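Flat Is a State of Mind

We moved to Festbridge in June 2024 and I have been breaking down cardboard ever since. Amber Cuypers, who helped us carry the couch and has therefore earned the right to comment on everything, says I should have been done in an afternoon. Amber also irons pillowcases.

My problem is that I can't fold a box and I can't throw one away. A good box is a promise. The one the blender came in could hold a smaller blender someday. So they pile up at the back, waiting for me to decide which are keepers and which are going to the curb, and every time I walk past I add another.

The curb has rules, too. The recycling people here want everything flat and no stack over 30 inches on any side, and they mean it. My first bundle was left behind with an orange tag on it. I had tied it up with string and everything! I kept the tag for a while, out of spite.

So now I have a method. Tape comes off first, all of it, even the strip on the bottom you think you can get away with. Then you open both ends and press down along the long crease with your forearm. At this point the box is supposed to lie down. It doesn't. It lies down the way a cat lies down at the vet - the middle gives up and the flaps stay in the argument. I push one over and the opposite one comes up to see what's going on.

Hélder Baptista, my neighbor in 23, folds his flaps back against the print and stands on them. I tried this in socks and went sideways into the coat rack. He was very nice about it.

I've also started using tubs for the small stuff, the inserts and the torn-off corners, and that does help. Arruda, the hardware store on the main street, sells them. I went in for one and came home with 2, plus a lamp. The lamp came in a box.

It's a nice box. I'm thinking of keeping it.

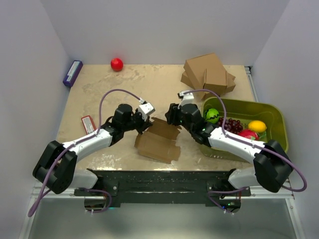 2 min read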